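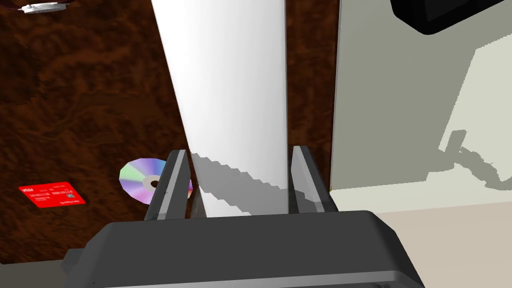
Fallora, the family pottery and homeware maker in Florkthorpe, is delighted to announce that its new spring collection will go on sale in February, with 277 pieces made for people who love their kitchens and don't mind a bit of clutter in them. It has been a long time coming, and we are so pleased to be able to talk about it at last! The range is called Đồng and was drawn up by our head designer, Hòa Đào, who wanted shapes that sit quietly on a shelf until they are needed: tall, smooth and white, with a soft matt look and no fuss at all, much like the plain white cylinder shown with this announcement.

There are jugs, lidded jars, egg cups and a very generous salad bowl, along with two sizes of teapot (the larger one will see a whole family through breakfast, and probably the neighbours too).

"I grew up in a house where the good dishes stayed in the cupboard," says Hòa Đào. "I would much rather people used these every day, chipped them now and then, and came back for another."

The collection will be sold from our Florkthorpe shop and from 60 independent stockists, and the first 800 orders will come with a linen tea towel woven in Fascombe. Shops wishing to stock the range are warmly invited to write to the Fallora sales office for a price list and samples.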